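# Ticket 214: arm stops over the right front corner of the pick bin

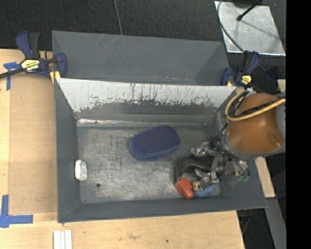

*Opened by Remzi Öztürkmen, Jernura student robotics club. March 22, 2024. Status: closed*

**Problem**

During sorting practice the arm protective-stops when it goes for anything in the right front corner of the front bin. Picks from the middle, such as the dark blue oblong one, run without a fault. The small toy figure and the red-orange piece are the worst. The log shows a force limit trip on the way down, before the gripper closes.

Score for the last full session was 49 picks out of 100 tries. We need 50 to enter the Stevitz round, and most of the misses were in that corner.

**Already tried**

- Restarted the controller and reloaded the Uddin pick program. Same result.
- Checked both bar clamps at the back of the front bin. Tight.
- Lowered approach speed by half. Still trips, only later.
- Swapped in the spare set of fingers. Same result, so the old set went back on.

**Reply, Märta Brekke**

Before you change anything else, check the bin position in the cell file against the blue tape on the tabletop. If someone loosened the clamps and set the bins back by eye, the wall will not be where the planner thinks it is. Also check the keep-out margin for the right wall. The default is for the old, narrower gripper.

Please don't raise the force limit. I know it makes the error go away.

**Reply, Remzi**

Bin matches the tape. The margin was wrong. It was still the value from October, when we had the Ploltalach gripper on. With the current one turned sideways, the planner was letting the right side of the gripper come down against the rim.

Changes made:

1. Keep-out margin for the right wall set to the value on the new gripper's sheet.
2. Wrist angle limited when the target is close to that wall, so the fingers come in from the left.
3. Approach speed put back to normal.

Ran the corner test with the same objects. No stops. The toy figure was dropped twice, but that is a grip problem and I will open a separate ticket for it.

**Reply, Märta**

Good. Save the cell file under a new name and note the gripper in it. The left wall has its own margin and it probably has the same old value, so fix that one too before the next full session.

**Remzi**

Left wall was the same. Fixed and saved. Closing.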